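Sorting bench notebook, Clilergate plant, January

Second shift on the Juvach arm, and my back is so much happier! I did 317 ears by hand this morning and let the arm take over after lunch. Roxana Valderrama wants us to write down what feels different, not only what broke, so I'm doing both.

What broke: the pick routine stopped twice with a timeout, both times after I'd changed the approach height. Put it back to 89 mm and left it alone. Svyatoslav says the log fills up at 3000 lines and then everything slows down, so clear it at break – I forgot, naturally.
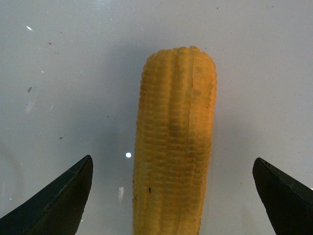 Lucienne Guillot came by with the new rota and that's what we ended up talking about for most of the coffee break. With the arm running there are two of us on the bench where we used to be four, and the other two go over to packing (same pay, she says, but I want that on paper). Guðlaug likes packing. I don't, much. I miss having someone across from me to complain to, and you can't chat with a thing that only beeps when it's stuck.

On the other hand, my job is more interesting now. I'm setting grip widths, teaching it positions, deciding what counts as a reject. After 22 winters of picking things up and putting them down I'll take that, even if my head is more tired than my hands when I clock out.

To do: ask Brayan for the spare finger pads, get the reject list into Ulleo before the night crew starts, and find out who gets called when it stops at 3 a.m. – my phone number is still on the sheet and I'd like it off.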